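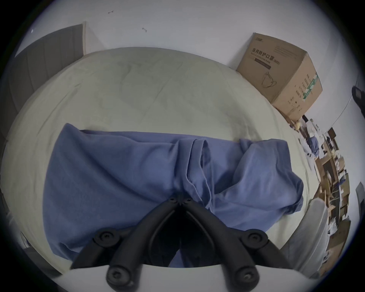 Hatice Eren wrote in to ask whether Bromura is suitable for children, as it's a cartoon and her lot will watch anything with a fox in it. I get this one more than any other, so it goes at the top.

Is Bromura suitable for children?

Older ones, yes, if you're sitting with them. It's animated and the fox is lovely, but it's also a film about a town being emptied before a flood, and there's a long stretch in the middle where the grandmother won't leave her kitchen. Nothing gory happens. It's just very, very sad, and the sadness goes on for a while without any music to tell you when it'll stop. I'd say 10 and up. My niece saw it younger than that and was fine, then cried about the kettle a week later. (You'll know the kettle when you get there.)

What is Firis, then?

Firis is my lending library for animated films on disc. It started as one shelf in Vetenbridge and is now quite a lot of shelves. You pick a film, I post it, you watch it, you post it back. There's no app and no plan for one. I mostly stock things that never got a proper release in British shops – odd features from television studios, festival shorts, and a good deal of wartime and post-war drama, because that's what I love.

How many films can I borrow at once?

Two. I did try letting people have more and the discs sat in drawers all summer. If both of yours are shorts collections, drop me a line and I'll usually slip in a third.

How long can I keep them?

15 days from when it lands on your mat. If you need longer, say so! I only get grumpy when I hear nothing and there's a queue for the same title, as there has been for Bromura pretty much constantly.

Which version of Bromura do you lend?

The Öztürkmen restoration, the one that came out in January 2024. The older disc is still on the shelf and you can ask for it, but the colours are muddy and the end credits are chopped short, so you lose the last song. The new one has the full ending and much better blacks in the night scenes. Some people prefer the grain on the old one and I've had letters about it. I do see what they mean in the orchard sequence.

Subtitles or dub?

Subtitles the first time, please. The English dub isn't bad, and the actor doing the ferryman is wonderful, but they've filled in the silences. Where the original has two people looking at a river, the dub has somebody saying "Look, the river". Once you know the film, the dub is good company for the ironing. 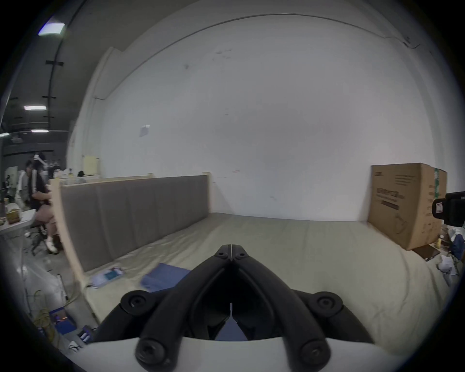

Do I need a big screen?

Not at all, though Bromura was painted with a big screen in mind and the backgrounds do reward it. I've watched it on a laptop with headphones and was in bits by the end all the same. If you can borrow a projector, you don't need to buy a screen to go with it. A plain white wall with a bed in front of it, like that one, would do me very nicely: prop yourselves up and point the thing over your knees. I'd peel off the paper note first, or the fox will have a rectangle on him. Faint scuffs and marks only bother you in the snow scenes, and there are only a couple of those. Draw the curtains, wait for it to get dark, and turn the brightness down a notch from where you think it should be.

Is it based on a true story?

Partly. The director has talked about a village her family came from, but the flood in the film is a mixture of several, and the fox is made up as far as I know. There's a short interview about it among the extras. Watch it afterwards, as it gives away who stays behind.
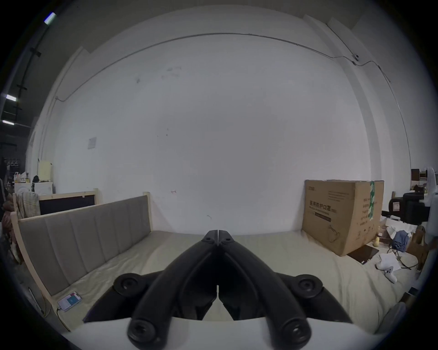
Grey upholstered headboard and a pale sheet

Is there a sequel?

There's a short, sort of. It follows the ferryman after the water goes down and it's on the second disc of the Öztürkmen set. No fox, I'm afraid. I like it more each time, but don't put it on straight after the main film, give yourself an evening off.

What if the disc is scratched or won't play?

Tell me and I'll send another if I've got one. Please don't try toothpaste. I know the internet says toothpaste. Give it a wipe from the middle outwards with a soft cloth, try it in a different player if there's one in the house, and then send it back with a note saying where it sticks.

Can I suggest a film?

Please do! There's space for up to 3000 discs before I have to start using the airing cupboard, so there's room yet. I do my big order in July and anything you send before then gets looked at properly. Titles in the original language help a lot, as the English ones change from country to country and I've bought the same film twice that way.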